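Clalleo Forum > Manipulation > Data collection
Thread: How many demos per flask position before you move on?

fventura
Posted June 27, 2026

We are collecting teleoperated demonstrations for a pick-and-place policy: grasp a round-bottomed flask by the neck, lift it off one scale, set it down on the other. Six-axis arm, parallel gripper, one fixed camera plus joint states. The count stands at 1,243 episodes after cleaning. The policy trained on the May portion reaches the flask in nearly every trial and then closes on the neck a few millimeters too high in a good share of them.

My current scheme is a grid of start positions, 9 demos per cell, then on to the next cell. Oisín Ní Chonaill, who does most of the operating here, thinks the grid is the problem. Before I throw away a month of protocol I would like to hear what others do.

— Faustino Ventura

holub_user_7
Re: How many demos per flask position

Grid is fine for coverage. It is bad for correlation. If you run all the demos in a cell back to back, the operator settles into one approach path and you get the same trajectory with noise on it. Shuffle the order of cells and you will see the spread in wrist angle go up with no extra episodes.

Also check your timestamps. We had a high-grasp bias on a Holub controller that was entirely a lag between the image and the joint state. The policy learned to close early. Sixty milliseconds was enough.

fventura
Re: How many demos per flask position

Timestamps were my first suspect too. Camera and arm are on the same clock, and I replayed a batch with the offset swept in both directions. Best fit is at zero. I'll accept the point about ordering. The operator sheet does go cell by cell.

For reference, the grasp I want, with the fingers on either side of the neck and pointing down:
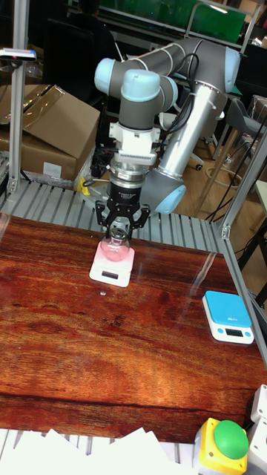 Does the scale reading go into the observation? No, the scales are logged separately and used only to label whether the flask was placed.

The label is a threshold on the receiving scale held for two seconds after release. It catches drops. It does not catch a flask that is set down leaning on a finger and released late, so those are tagged by hand.

kettering_loop
Re: How many demos per flask position

I disagree with the shuffle advice, at least as the first fix. Transparent glass under a fixed camera is a hard target, and a glossy table adds streaks that move whenever the lights do. A neck that narrow covers very few pixels at your usual input size. Crop or raise the resolution before touching the protocol. We spent weeks on operator variance over at Brukero and the gain came from a crop.

holub_user_7
Re: How many demos per flask position

Resolution would give you error in all directions. He reports a bias in one. That points at the demonstrations.

kettering_loop
Re: How many demos per flask position

Not if the lip is the only edge with contrast. Then the network anchors on the lip and the grasp drifts up toward it. One direction, caused by the image.

clindudia_ops
Re: How many demos per flask position

Both are cheap to test. Hold out the last 60 episodes and plot commanded gripper height at closure for the human and for the policy. If the human distribution is already high, it is the operators. If the human is centered and the policy is high, look at the image.

Second thing: do you have any corrections in the set? All-clean demos give the policy nothing to imitate once it is slightly off. We add 7 recovery episodes for every cell, starting from a bad hover and ending in a good grasp. The bad part is trimmed so it does not get imitated.

fventura
Re: How many demos per flask position

No corrections at all. Oisín was told to discard any attempt with a visible re-approach, so we have been filtering out exactly that.

Ran the closure plot. Human heights are centered on the neck with a short tail upward. The policy sits inside that tail. I read this as partly kettering_loop's explanation, though the tail is ours. Next batch: shuffled cells, recoveries kept, crop at double resolution on a separate branch so the two changes are not mixed.

kettering_loop
Re: How many demos per flask position

Keep the lights the same for both branches or you will not be able to read the result. I still expect the crop to win.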